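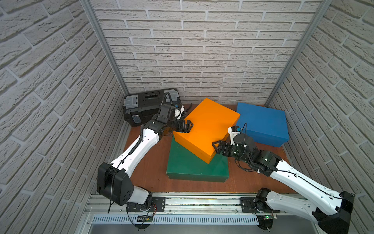
*Sebastião Caldeira*

I'd been putting off this visit since spring, mostly because I've been burned by "two-arm starter kits" before. You get a nice box, you get a bag of screws, and then you get three weekends with a forum thread open on your phone. So when the folks at Tistby invited me over in August to spend an afternoon with the Pamico, I said yes on one condition: I'd get to talk to whoever packs the kits, as well as whoever sells them.

They took me at my word. I spent most of the visit with the woman who runs assembly and support (there are five people in the building, so titles are pretty loose), and she had coffee ready and a demo already going. Both grippers were on the orange box, one from each side, with the box tipped up at an angle on top of the green one.

"That's the job everybody wants to try first," she told me. "Two hands, one box. One arm alone can shove a box, sure, but tilt it and things get interesting."

I asked how much of what I was looking at comes in the kit. The arms, the grippers, the little camera above each wrist, the rail and the two control boards, she said. The brick-look panels and the wood floor are an add-on called the Urrego bay, and I'll admit I laughed when I first saw them. Fake bricks! She was ready for me.

"People tease us about the bricks all the time. But put an arm in front of a plain white wall and then put it in front of that, and tell me which one looks more like somewhere you'd really work. Customers kept building their own backdrops out of cardboard. We figured we'd sell them one."

The toolbox in the back corner isn't part of either package, in case you were hoping.

The rail was the part I wanted to poke at. Both arms bolt down to the same length of aluminum through black mounting plates, and you set the gap yourself. Her advice was to start wide. "New owners always put them too close together. Then the elbows argue." The factory spacing is 622 millimeters, center to center, and she says most people who change it on day one have changed it back by the end of the week.

We got into cables next, which is where I get cranky. The wrist camera cables stand up in big loops over the arms, and the red and black wires on the left side run down to the board right out in the open. I told her it looked a bit like the back of my TV. She didn't argue!

"The loops are long on purpose, the wrist needs the slack. The power wires, okay, you've got me. There's a cover coming. I've been saying that for a while."

Setup took us 17 minutes on a second kit she let me unbox, though she was standing at my elbow the whole time and I'd guess I'd need most of an evening on my own. The software is called Virkenex, and it's plain in a way I liked. You move one arm by hand, it remembers, you do the same with the other, and you tell it which moves have to happen together. I got a box off the table on my fourth try. The third try went on the floor.

I asked her what goes wrong in the field. "Grip pressure," she said right away. "People crank it up because they're scared of dropping things. Then both arms are pushing against each other through the box and neither one can move smoothly. Turn it down. Then turn it down again."

They've shipped 137 kits so far, mostly to schools and small shops, and she still reads every support email herself. I asked if that can last. She shrugged and said she'd like to hire someone, preferably someone who enjoys crimping connectors.

Would I buy one? I think so, with the bay, bricks and all. I'd want that wire cover first, and a printed manual, since the one I got was a link on a card. She wrote both down on the back of my parking receipt and then had to give it back so I could get out of the lot.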